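Ticking (cloth)

Ticking is the tightly woven striped cloth that used to cover nearly every mattress and pillow in the country, and I've been fond of it since I first unpicked one of my gran's bolsters. The name comes from "tick", an old word for the bag that held the stuffing. Feathers have sharp little quills, you see, and a loose weave lets them poke through – so the cloth had to be dense, usually a cotton or linen twill, and it was often rubbed with soap or beeswax on the inside to close it up further.

I keep a small stock of it at my workroom in Trotbridge, and I'm always after more!

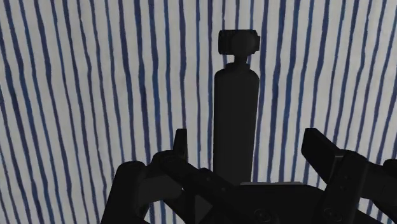

Stripes became the habit fairly early on, and blue on white is the one most of us think of, though you'll find black, red and brown as well. Old ticking tends to be strict about it, with straight lines in neat groups. Modern prints are far more relaxed (some purists grumble, I don't), and a wobbly blue stripe of uneven width, like the one on the white background here, looks hand-drawn and hides a crooked seam beautifully.

If you're buying, ask whether the stripe is woven or printed. Turn a corner over: a woven stripe usually shows on the back too, while a printed one is often much paler there. Mine from Jalik is 100 per cent cotton and I wash it twice before cutting, at 31 degrees on my odd old machine. For cushions, I allow 2 cm for seams and 10 cm for the overlap at the back.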